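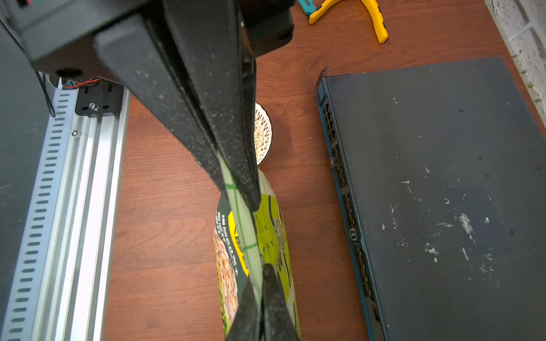 Figure 2. A printed snack bag with a sealed top seam, standing upright on a table.

Search this site Enter keywords Search

2 min read

3.2 Seal strength and storage

Top seams were tested on bags from two packing lines, Prevarberg and Dornedthorpe. Both lines use the same film and differ only in the time the heated jaws stay closed. We stored 100 bags from each line for 90 days in a dry room and opened them on a pull tester at a constant speed. Peak force was taken as seal strength.

Bags from the Dornedthorpe line, with the longer closing time, gave the higher mean strength. In the Prevarberg group, 11 bags peeled at the corner before the middle of the seam gave way. Crumbs caught in the seal explain most of these cases — the inner face of the film was marked at the same spot. Print color had no effect on strength in either group.

Vrabec film was left out of the comparison, as its inner layer melts at a lower temperature. Results for that film are given in Section 3.4.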